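3.2 Listening sessions

I'll admit that I went into the sessions expecting people to agree with me. The piece we used was Siqueira, a slow solo piano work by Marcelino Camargo which I've loved for years, and I was sure everyone would hear the left hand drop out before the last theme comes back. Plenty of them didn't! We played it to 334 listeners in the hall at Carkside, always after lunch (a mistake, I think, as two people nodded off), and asked them to press a key whenever they felt the music had changed direction.

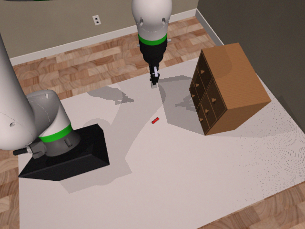
Figure 1

The presses bunched up nicely in the opening pages and then went all over the place. My co-author Percy Sánchez thinks that's down to the pedalling, which blurs the joins between sections, and he may well be right. I'm more inclined to blame the repeated bass note, because once it settles in you stop waiting for anything else to happen. We set aside 34 listeners who never pressed at all, leaving 300 for the analysis in Section 4. I did chat to a few of the silent ones over tea, and they'd enjoyed it enormously; one said she'd simply forgotten the key was there. The scores and the question sheet are in Appendix B.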